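Kettle Town Museum or the Dillance fort with one afternoon?

Print this thread | E-mail this thread

harborwalker
We have one afternoon in Kettle in January, between the morning ferry and the evening bus. My wife wants the town museum and I want the old fort at Dillance. Has anyone done both? We like local history but we are not experts, and she can't stand for hours.

mapfold_62
Do the museum. It is small, two floors, and you can see all of it in an hour and a half. The ground floor covers the fishing families and the salt trade. Upstairs is the occupation period and a room about the flood. There are benches in most rooms. The fort is mostly walls, and the signs are faded.

tern_and_tide
I disagree about the fort. The walls are the point. You can walk the whole seaward side and see why they built it there. The museum has a model of it, but the model does not give you the height. Go to the fort first while the light is good and do the museum after. It closes later in the day.

mapfold_62
It does not close later in winter. They shut the upstairs early when I went and we missed the flood room.

Kelly Crabtree
I lived in Kettle for 15 years. Both of you are partly right. The upstairs closes 30 minutes before the rest, all year. The bus to Dillance takes longer than the timetable says. If you want both, this is the order I would use.

1. Leave your bags at the ferry office. The museum has hooks for coats but no lockers.

2. Take the first bus after lunch to Dillance and get off at the lower gate. The upper gate means a lot of steps.

3. Walk the seaward wall and skip the powder store. There is nothing in it now. Eat before you go, as there is no cafe at the fort. I put my lunch things out on the table before I pack, down to the wooden sticks that look like chopsticks, or I forget something.

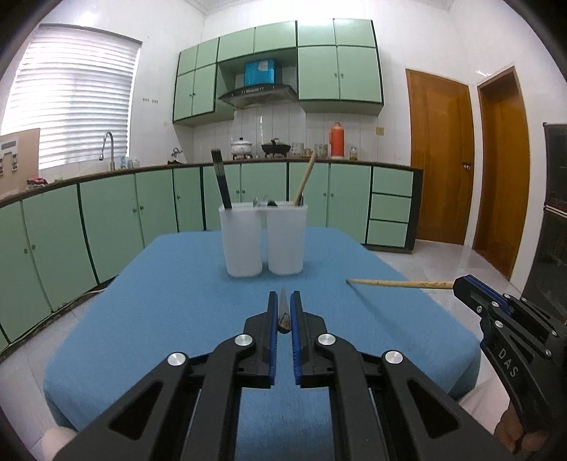 4. Be back in Kettle with enough time for the museum. Start upstairs and work down.

5. Walk to the evening bus from the museum's side door. It comes out on Zorov Street, almost at the stop.

harborwalker
Thank you, that helps. Is the fort ticket separate?

Kelly Crabtree
Yes. There used to be a joint ticket but they dropped it. Pay at the lower gate, and bring cash.

saltpan
I would not try both with someone who can't stand long. The wall path is uneven and there is one bench on it. We did the museum and then the Cakik chapel behind it, and that filled the afternoon. The chapel has painted beams and a list of 1,545 names from the parish, going back to the first settlers. My mother found her great-uncle on it.

tern_and_tide
The chapel is fine but it is one room. I still say the fort. She could sit at the lower gate while he does the wall.

saltpan
In January, in that wind?

harborwalker
We talked it over. Museum and chapel together, and I will do the fort if the ferry is early.

Comments (2)

oldquay: The chapel is locked some afternoons. Ask for the key at the museum desk.

pim_r: Went last winter. The flood room was the best part for us. The labels are in English too.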